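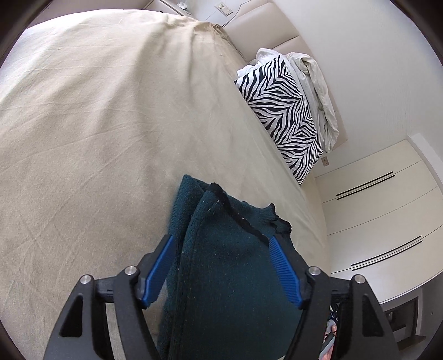
kestrel_pw
Posted in April — 6 replies, 2 shown

Late check-in at small hotels in Borier

My train reaches Borier at 11 p.m. and the hotel I have booked, the Chevalier, lists reception hours ending at 10. The booking went through Pullance. The confirmation has a field for arrival time, but it only accepts values up to 22:00. Does entering 22:00 guarantee the room, or do I need a separate agreement with the property? Rate is prepaid, two nights.

11 people found this useful

transit_notes

The arrival field is informational. It is passed to the property as a note and does not change the check-in terms. What matters is the no-show clause, normally in the rate conditions under the cancellation paragraph. On a prepaid rate the room is usually held until the following morning, but holding the room and having someone there to let you in are separate matters.

Write to the hotel directly, quote the booking reference, and give the train number as well as the time. Ask for three items in writing: the door code, the location of the key, and a phone number that is answered after 10. Many small places in Borier use a key safe by the street door. Some charge a late fee, payable on site. Save the reply offline — the signal between Kudville and Borier is poor.

If they have not replied within two days, call during reception hours.

moss_and_rail

Stayed there once, got in late, code came by text. No fee. The street door sticks so push hard. Bus 30 from the station had stopped running by then and I walked.

Share (2)

Related
Left luggage at Kudville station
Pullance: changing the guest name on a prepaid rate
City tax in Borier, paid in cash or by card?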